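Ticket 2866: Washbasin set, basin reported as "wrong size / won't hold everything"
Status: open, waiting on customer
Handled by: Thư Đào
Site: Ostinlow guest rooms, Nokside building 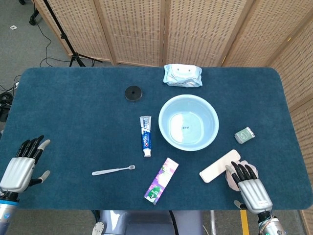
Opened 30 September 2026 by Eustaquio Valdovinos.

Customer's report, copied from the form:
"The light blue basin you sent is smaller than the last batch. Staff can't get the bathroom set into it for carrying to the rooms. Please replace all 30."

Note 1 (Thư)
I'm not convinced. We've had one basin model on the Montes order sheet the whole time and the item code hasn't changed. Asked Eustaquio what he measured and where. A basin with a wide rolled rim will give you two different numbers depending on whether you go across the outside or the inside, and I'd bet that's most of this ticket.

Note 2 (Eustaquio)
Measured across the top. Didn't write down inside or outside. The old ones are gone so I can't compare. Staff say it's smaller.

Note 3 (Thư)
"Staff say" is not a measurement. Please do the inside, rim to rim, and the flat part of the bottom separately. Also send me whatever is on the little dark label on the floor of the basin. I can't read it.

Second question: what exactly is supposed to go in? The set on our sheet is toothpaste, toothbrush and wipes. On the table I also see a toothpaste box, a small gray-green box with a cloud on it, a beige pad and a flat black disc with a hole in the center. None of those four are on the sheet.

Note 4 (Eustaquio)
The pad was added by the Fotton people in September. The gray-green box too, I think. I don't know what the disc is. It could be a drain part from one of the rooms. The toothpaste box shouldn't count, we throw those out.

Note 5 (Thư)
So the set got bigger and the basin is getting the blame. Please try this before I put in for any replacements:

1. Take out the disc and the toothpaste box.
2. Lay the Crest tube flat on the bottom, brush next to it.
3. Wipes go in last, on top, face side up. The pack is soft and it will bend. Don't stand it on end.
4. Pad on top of the wipes, or down the side if there's room.
5. Tell me what's left over, by name.

Note 6 (Eustaquio)
Tried it with one set. It fits, but the staff member who did it said it slides around on the stairs. Can we still get the bigger basin?

Note 7 (Thư)
Sliding around is a different complaint from "won't hold everything," and a bigger basin would make it slide more. I've changed the subject line on my end. Still no inside measurement and still no label text. I also have my doubts about one set tried one time, so please do a few with different people packing.

For the record, the larger basin is a special order with a minimum of 200, and I'm not asking purchasing for that on the strength of this.

Pending:
- inside width and bottom width, from Eustaquio
- wording on the basin label
- Fotton to confirm in writing whether the pad and the gray-green box belong in the set
- someone to find out where the black disc came from and put it back

Next check in 2 days. If there are no measurements by then I'm closing it as not reproduced.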